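5. Démonstration en simulation (journée portes ouvertes)

5.1 Préparation du poste

Ce chapitre s'adresse à l'animateur du poste Keveck lors des visites du site de Riihimäki. Il suppose que l'installation décrite au chapitre 3 est terminée et que le compte « visite » a été créé par Vilja Laaksonen ou son remplaçant.

1. Démarrer le poste à 8 h, avant l'ouverture des portes.
2. Ouvrir la session « visite ». Ne pas utiliser un compte de développement : les raccourcis clavier y restent actifs.
3. Charger la scène Pomlow depuis le menu Scènes — le premier chargement est plus long que les suivants.
4. Vérifier que le bras est en position de départ et que la pince est ouverte.
5. Afficher la vue de pince sur l'écran gauche et la vue générale sur l'écran droit.

Remarque : si les deux vues sont inversées, permuter les sorties dans Affichage > Écrans. Ne pas débrancher les câbles pendant que la scène tourne.

Vue de pince, puis vue générale :

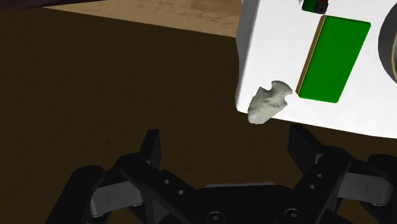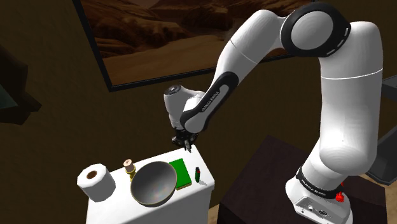

5.2 Déroulement

6. Lancer la scène en mode pas à pas et attendre que le compteur affiche 60 images par seconde.
7. Présenter d'abord la vue générale. Les visiteurs repèrent mieux le bras et la table avant de passer à la vue rapprochée.
8. Sélectionner l'objet à saisir dans la liste, puis valider. Un seul objet par cycle.
9. Laisser le cycle aller à son terme. La durée maximale est fixée à 3 000 pas ; au-delà, la scène s'arrête et affiche le code de dépassement.
10. Appuyer sur Réinitialiser avant de donner la main au visiteur suivant.

Attention : ne pas porter la limite au-dessus de 4 000 pas. Le journal de la session serait tronqué à l'enregistrement.

Attention : en pilotage manuel, réduire la vitesse au niveau 1. Un contact brutal entre la pince et la table ne cause aucun dommage, mais il peut éjecter les objets simulés et oblige à recharger la scène.

5.3 Fin de visite

11. Exporter le journal dans le dossier Hindale, sous le nom du groupe.
12. Fermer la session et éteindre les deux écrans — le poste lui-même reste sous tension.

En cas de blocage répété, noter le code affiché et le transmettre à Eetu Pelkonen. Les demandes portant sur le contenu des scènes sont à adresser à Azucena Nava. La liste des codes figure à l'annexe B.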